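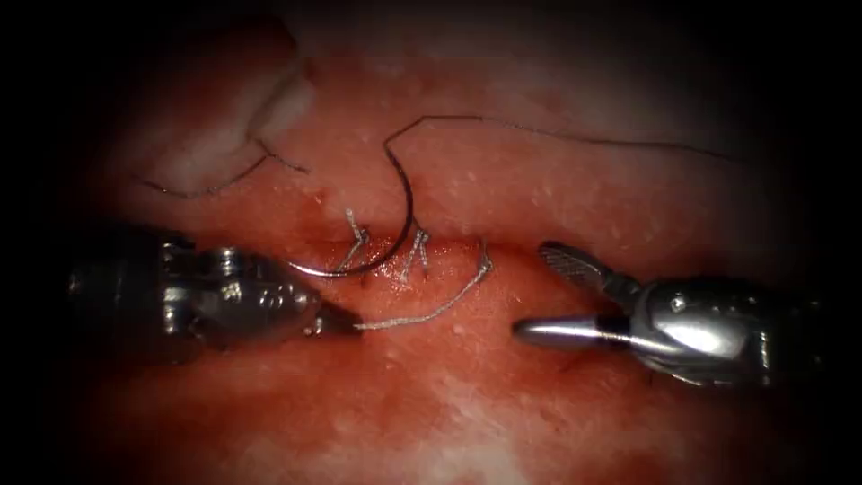

Horizontal incision, two stitches tied. Needle lying free on the tissue.

Skjelbred Suture Bench, notebook entry, July
Entered by: Margarida Macedo
Present: Ulla Fjeld, Harpreet Cloutier, Folke Lie (afternoon only)

Purpose of the session
To close a straight incision with interrupted stitches, one knot form throughout, and to record thread use and knot quality for each stitch. The work continues the June series. The written procedure is unchanged except for step 4 (tail length), which was revised after the discussion with Gudrun Viklund.

Materials
Tissue specimen from the Greltwood delivery, second tray. Brought out of the cold room at 8:15 and left covered until the bench was ready. The surface was blotted once before the incision was made and again after the first stitch.
Suture and needle from Rodthorpe, lot 299, curved needle. One packet opened; a second was placed on the side table and returned unopened.
Starting length of thread 60 cm, measured along the steel rule before use.

Procedure as carried out
The incision was made in a single pass. The upper flap relaxed slightly and the edges no longer met when released, so the first stitch was placed closer to the end of the wound than the procedure asks. This is noted as a deviation. It is a small one and I would not repeat the specimen on account of it.

For each stitch the needle entered the upper flap, was turned through following its own curve, and came out through the lower edge. The strand was then drawn until the short tail stood at the length given in step 4, the needle was put down on the tissue, and the knot was tied with the strand alone. The practice of putting the needle down was agreed last month. It costs a few seconds in picking up and saves the edge of the flap from being scratched during the tie.

The first knot was laid flat. The second was laid flat on the second attempt, the first having twisted as it was drawn down; it was loosened with care and tied again before the final throw. The bite on the lower side of the second stitch is shallower than on the upper side. Harpreet Cloutier measured both and the figures are in the bench table, row 19.

Thread handling
The larger part of the morning's remarks concern the thread and little else. With a full length on the bench there is a good deal of slack lying on the tissue at any time, and a pale surface makes a fine strand hard to follow. The slack was allowed to fall to the right of the knot wherever possible, in one wide loop, and was not gathered up between throws. 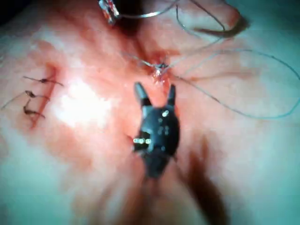 Ulla Fjeld would rather see the strand shortened before the third stitch: a loop of that size has to be accounted for at every throw, and if any part of it passes under the tail the knot will lock before it is seated. She asks that the starting length be brought down for the next specimen and that the present length be kept only for running closures.

I have entered her proposal on the list for Gudrun Viklund. My own view is that a shorter strand would suit a closure of this size, but that the length should stay as it is until the series is complete, so that the thread-use column can be read from top to bottom without a break. Both views may stand in the record until the next review.

A small amount of staining was present at the knot sites. It was not wiped, as wiping had lifted the tails in the June session.

Tension
Tension was judged by the edges and by nothing else. The knot was considered seated when the two sides touched along their length without rolling inward. Where an edge began to blanch, the throw was eased. The Musura scale sheet was at hand but was not filled in; the sheet assumes a thicker specimen and its lower three grades cannot be told apart on this material.
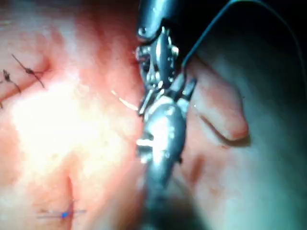
Should the tail be trimmed before or after the next stitch is placed?
After the knot is seated and before the needle is picked up again. A long tail left in place tends to be caught in the following bite.

The question came up at the June session as well and was answered differently by two people, so the answer is now to be written into step 6 in those words. Folke Lie will amend the master copy and withdraw the older sheet from the drawer.

Afternoon
Work was resumed at 13:40 with a fresh blotting of the surface. One interruption for the cold room alarm, which was a door not fully shut. Attention was given mainly to keeping the strand straight while a stitch was drawn down - the most common fault in the June table - and to keeping the cut ends short and of even length. Harpreet Cloutier estimates that around 8 cm of thread is lost per stitch when tails and re-tied throws are counted together. The figure agrees with what remained on the needle when work stopped.
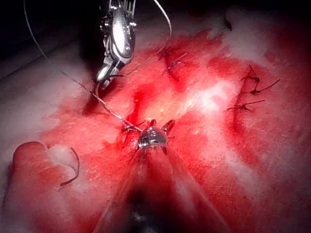 Strand drawn in a straight line toward the tissue, beside a knotted stitch with short cut ends.

Items carried forward
Depth of bite on the lower side: to be marked with the fine pen before the next incision, both sides.
Starting length: decision with Gudrun Viklund, see above.
Musura sheet: ask whether a version for thin specimens exists. If not, remove it from the bench folder.
Greltwood tray two: one specimen remaining, label rewritten (the ink had run).
Needle and cut ends disposed of in the sharps container, signed for by H.C.
Rule returned to drawer B. Bench cleared and wiped at 16:20.

M. Macedo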